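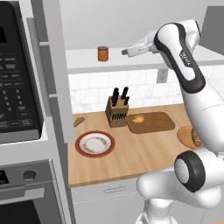 Kitchen, upper shelf.

1/ Notes on moving a 14-year-old from pocket money to a managed allowance. Written up for the Plutton parents' list, reposted here at the request of Mattes Lenz. Covers set-up, transfer dates, what counts as a breach, and reviews.

2/ Definitions. Pocket money: small sum, no obligations attached. Managed allowance: larger sum that replaces specific things the parent used to buy. If the parent still buys those things, it is pocket money with a different name.

3/ Step one is a list of what the teenager takes over. Ours: clothes except school uniform, phone top-ups, presents for friends, cinema, bus fares at weekends. We kept uniform, shoes, dentist, school trips and all food eaten at home.

4/ Step two is working out the sum. Go through bank statements and add up what you spent on the listed items. Don't estimate from memory. My guess for the half-year was well under the real total of £284, mostly because I had forgotten the presents.

5/ Divide by 6 for the monthly figure. That gave us a little over £47. We set it at £47 and left the pence alone.

6/ Winter coat. A coat in November will take most of two months' money. Either hold back a coat reserve or state in writing that the coat stays with the parent. We did the second for year one and will move it across in year two.

7/ Payment. Standing order, same date every month, to an account the teenager can see and you can see. Cash works too, though you lose the record. We put the budget in Plandard, and a shared spreadsheet would do the same job.

8/ Do not link the allowance to marks, room tidying or tone of voice. Once it can be docked for behaviour it stops being a budget, as the teenager can't plan with a number that moves. Chores and manners get their own rules and their own consequences.

9/ The hard part is month two. The money runs out early and there is a birthday party on the Saturday. Our rule is no advances. Permitted alternatives: make a present, give jointly with a friend, earn it.

10/ Paid jobs. Keep a short list of jobs outside normal chores, each with a fixed price agreed beforehand. No bargaining on the day. Ours includes cleaning the car inside and clearing the gutter over the shed.

11/ Helmut Reinholz asked on the list whether one emergency advance a year is reasonable. I would allow it if it is written down, repaid from the next payment in full, and not renewable. He allows two. I have no data either way.

12/ What you may comment on: safety, legality, contracts with a renewal date. What you may not comment on: ugly trainers. I broke this in the first month and apologised.

13/ Reviews. Once a term, 30 minutes, table cleared, phones elsewhere. Agenda: what ran out, what was left over, which item on the list is priced wrongly. The teenager speaks first. Changes take effect from the next payment.

14/ Savings. We do not force a percentage. There is a matching offer for one named goal: we add a quarter of whatever is saved, up to a goal price of £500. The current goal is a second-hand bike.

15/ Siblings. A younger child will ask for the same terms at once. Ours was given the bus fares item only, with its own payment.

16/ List template and review sheet are in the Kasten folder, last edited 5/31/24. Replies on the coat question welcome, particularly from anyone with a child who is still growing fast.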